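From: Evdokia Gkikas
To: automation-watch list
Date: 20 February 2022
Subject: Re: Gundilach open day, bun steaming demo

Chrysanthi Spanos wrote:
> Did anyone from the list get to the Gundilach open day? The flyer for
> Wondimlow says "kitchen-ready handling of soft foods" and my boss
> at Fragkou wants to know if we should ask for a quote. I have looked
> at the web page twice and still can't tell what the thing does. Is it
> loading the steamer by itself or is somebody driving it? Pictures would
> help if you took any.

Chrysanthi,

I went. I'd hold off on the quote.

The job on show was steamed buns. Two arms, one table, an electric steamer and a plate. They were going both ways with it, buns into the steamer and buns out again, with a break for questions whenever something had to be reset. I got there for the second session and stayed through the third.

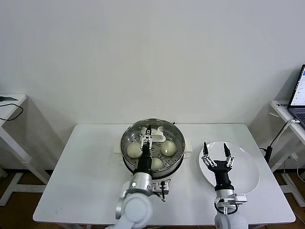 Buns in the steamer, one gripper reaching in, the other over the plate.

I'll give them the buns. They are soft, they have a pleated top that is easy to squash, and two-finger grippers are not what I'd have picked for them. I didn't see a torn one in the sessions I watched. But the pot stayed in the same place the whole time, and so did the plate. I asked what happens if you slide the steamer over by the width of a hand and was told that was "on the roadmap." I've heard that phrase at every open day since I started going to them.

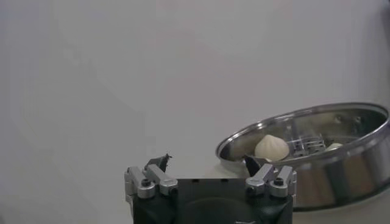

Gripper open next to the pan, two buns showing inside.

On your question about who is driving. I asked it twice. The first answer was about training data and the second was that the full write-up will come from Nummont, who did the software. Neither of those is a yes or a no. My guess would only be a guess, so I'll leave it there, but if your boss calls them that should be the first thing out of his mouth.

The flyer quotes 500 buns handled. I wanted to know over how many days, and how many of those had a person step in. The man at the desk had the 500 and nothing to go with it.

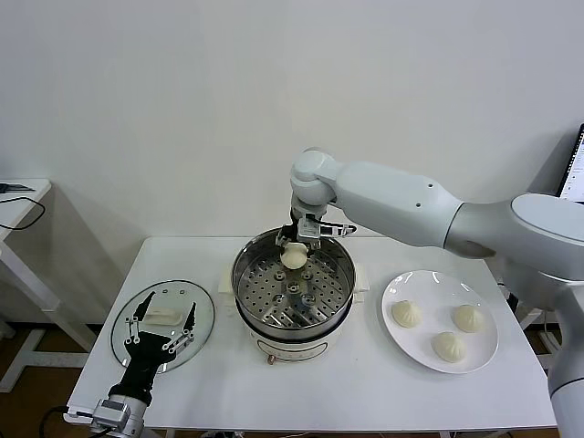

Gundilach Open Day – Soft Handling Team

Loading is the part they clearly like showing. The bun gets lowered into the basket from above, and it is slow. I could fill that basket in the time it takes to do one, and I'm not quick. They say speed comes later. Maybe. For a line like yours at Fragkou I don't see how you'd get past the first hour of a shift.

The lid bothers me more. It is a round glass one with a white handle, and I never got a straight answer on whether lifting it off and putting it back counts as part of the task. In a real kitchen somebody has to deal with the lid, and it's hot.

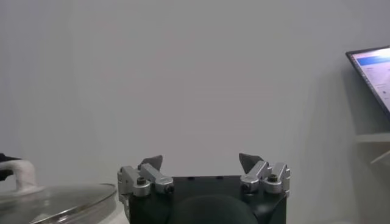 Gripper and glass lid, with the monitor off to the right.

I also asked about cleaning, because those finger linkages have screws and gaps all over them and I wouldn't want dough in there. They said a cover is being looked at. There was no cover to look at.

If you do go ahead, ask for 100 loads in a row at your own site with your own pots, no resets, and get it in writing before anybody talks price. I'll forward the flyer tonight. If the Nummont write-up shows up I'll post the link to the list.

Evdokia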